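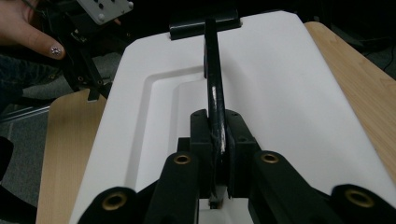 Joririco nail charm kit, the 425 piece one. Had it since September, so this is past the honeymoon phase.

Short version: good charms, bad glue, storage box is a joke. Four out of five if you already own decent glue. Three if you don't.

## What you get

Flat plastic box with little compartments. Stars, flowers, moons, bows, tiny pearls, loose rhinestones in a few sizes, a lot of silver glittery bits. Also a tube of glue, a wax pencil for picking things up, tweezers, and a leaflet in very small print. No file, no base coat, no top coat. Fine by me, I have a drawer full, but if this is a gift for someone just starting out you'll need to add those.

There's a bigger box with 1000 pieces. Didn't buy it. Looked at the listing and the extra is nearly all plain rhinestones, which I never run out of anyway.

## The charms

Best part by far. Glitter is sealed in properly, so it doesn't come off on your pillowcase like the cheap ones I used to get. Edges are smooth on most of them. The bows are the exception – sharp little corners, caught on every sweater I own, gave up on those and gave them to my niece for her phone case.

Flat backs are really flat. Matters more than you'd think on small nails. My pinkies are tiny and curved and anything rigid sits there like a plate on a bowl. The small stars and flowers are just about OK on them. The moons are too long, they lift at both ends.

Silver is the nicest color. The gold is kind of brassy and the rose gold went dull on me after a few rounds of dishes. The holographic ones look great under store lighting and like nothing much at home.

## The glue

Throw it out. Seriously. Thick, stringy, dries cloudy. First set I did with it lost a flower in the shampoo before I'd even left the house, and the second set left white haze around every stone. Tried it over gel, over regular polish, over bare nail. Same story.

Switched to Wike gel glue, the one in the squeeze pen, cured under the lamp. Night and day. Charms now stay on 7 days minimum, longer on my left hand since I'm right handed and hard on my hands in general (garden, cat, a lot of cardboard boxes at work). Costs extra obviously. I'd rather they left the glue out and knocked a dollar off.

If you go the same way: small dot, not a puddle. Press, wait, cure, then run top coat AROUND the charm and not over it. Top coat over glitter kills the sparkle completly. Took me way too many tries to work that out and the leaflet says the opposite.

## Tools

Wax pencil is good. Soft enough to grab, firm enough to let go. Sharpened mine with a regular makeup sharpener, no problem. Tweezers are useless, tips don't meet. I use the ones from my old Zevent brow set.

## The box

Lid doesn't seal between compartments. Tip it once and you've got rhinestones in with the moons and pearls everywhere. Happened in my bag on the first trip. Now everything lives in a Stesen pill organizer, the kind with snap lids, and that's been perfect. Bit of a pain moving it all over with a wax pencil in front of the TV but I only had to do it once.

## Taking them off

Soak with acetone on cotton, foil wrap, leave it longer than you want to. Don't pry!! I pried one off at 11 pm because I was tired and it took a layer of nail with it. Still growing out. Charms do survive the soak if you're fast, but the backs get rough and they never sit quite right the second time. I'd treat them as single use. Plenty in the box.

## Would I buy again

Yes, for the silver ones mainly. One accent charm on the pointer finger and plain polish on the rest is what I end up doing most weeks, takes ten minutes, gets more compliments than the full sets I used to spend a whole evening on. At that rate the box will outlast me.

Wouldn't get it for a kid, pieces are tiny and the glue smells strong even with the window open. Also not for anyone who wears gloves all day at work, the bigger charms poke thru. The little flat stars are ok under loose ones.

Edit: someone asked about toes. Works fine, sandals only. Closed shoes knocked off both big toe flowers by lunch.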